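Is a Box Really Just One Piece of Cardboard?

By Savita Saxena

Somebody has probably told you that a little gift box is made from one flat sheet. No glue, no extra parts, just folding. Should you believe it? I didn't, at first. A box has a bottom, a lid and four walls. That sounds like six pieces to me.

So let's check. Find a small, empty box that nobody needs anymore. A tea box or a soap box will do. Ask before you take it, and don't use the one your sister keeps her beads in.

Look for the place where one side overlaps another. If it is stuck down with glue, slide a finger under it and peel slowly. If it is only tucked in, pull the tab out. Keep opening flaps until the whole thing lies down on the table.

Well? Mine was one piece. I tried a second box because one box doesn't prove much. That was one piece too.

A flat box like this is called a blank. It has a funny, bumpy outline, and people often guess wrong about what it will turn into. Anayeli Hinojosa showed one to her class of 16 and got the answers "airplane," "shirt" and "broken puzzle."

Blanks are usually die-cut. A die is a shaped blade, a bit like a cookie cutter, that presses down on the cardboard and cuts the outline in one go. Other edges on the die are dull. They don't cut. They only squash a line into the cardboard, and that line is called a crease or a score.

Do the creases matter? Some people say you can fold cardboard anywhere you like. Try it. Cut two strips from an old cereal box. Fold the first one just as it is. On the second, draw a line with a ruler and an empty ballpoint pen, pressing hard, and fold along that. Which fold is straighter?

Now look at the parts that stick out. 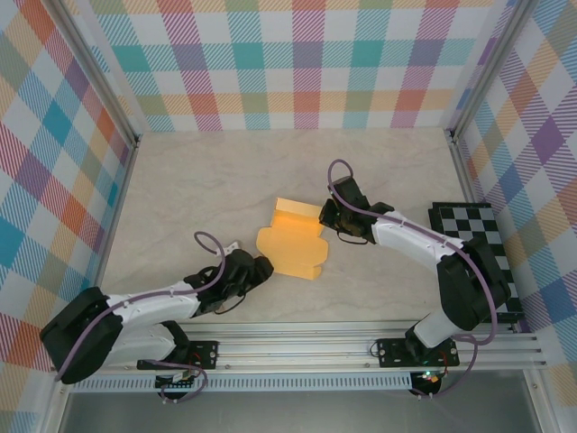

The wide ones are flaps, and the narrow ones are tabs. Flaps often become walls or lids. Tabs tuck into a slot or hide behind a wall to hold things in place. I used to think tabs were decoration. Cut one off your old box, fold it up again and see if it still stays shut.

You may also hear that a folded box is as strong as a glued one. I'm not convinced. Fold yours back up and put coins in it, 10 at a time, until the bottom opens. Then tape the bottom and start over. Write down both numbers, even if they aren't the ones you expected. My untaped box gave up at 50. Yours might not.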